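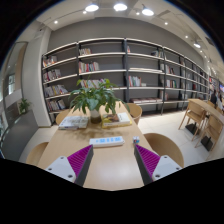
A table at Sallarham library, where evening opening is set to go from November.

Sallarham library to lose its late nights

Evening opening at Sallarham library will stop in November under plans put out on 22 May 2025, with the doors shutting at five every weekday.

The library currently stays open till eight, 3 nights a week. Those go. Saturday mornings stay as they are, and so does the Monday baby rhyme session, which had been down for the chop in an earlier draft.

Library manager Berwyn Lloyd said the late nights had been "quiet for a good while" and that the staff hours would be moved to the mornings, when there is often a queue at the desk. No jobs are going, he said. Two part-time posts that have been empty since last summer won't be filled.

Not everyone is happy. Sorcha Kerr, who runs the Yorath Street homework club, told us she only heard about it when a parent forwarded her the notice. The club has 40 children on its books and most of them come after tea.

"Where do they go at six o'clock?" she said. "Half of them share a bedroom. The other half have got the telly on. They can't do their revision on the bus."

A petition started by the club had 72 names on it by lunchtime. There are paper copies at the Falis bakery and the chemist on Yorath Street, or ask at the club.

The reading room is the part people seem most worried about. It was done up with new shelving after the roof leak and is the only place in town with proper desk space that's free to use. The adult reading group meets there too, and has been offered a room at the Fisen centre instead, though thats a fair walk from the bus stop and there is no lift. 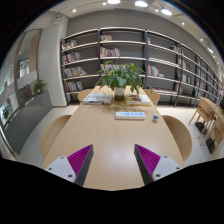 Can I still take books back in the evening?
The drop box by the side door will stay open all night, and anything put in before nine the next morning counts as returned the day before.

Online renewals are not affected. Reserved books will be held for ten days instead of seven, to give people who work in the day a bit more time to get in and collect.

Printing is another matter. The machine is inside, so no printing after five once the new hours start. Lloyd said he was "looking at" whether the Fisen centre could take a second printer but there was no money set aside for it yet.

A drop-in meeting will be held at the library next month, date to be comfirmed. Comments can be left at the front desk or sent in by post. Kerr says the homework club will be going, children included, and that anyone who uses the late nights should come along and say so.

More on this when we get the date.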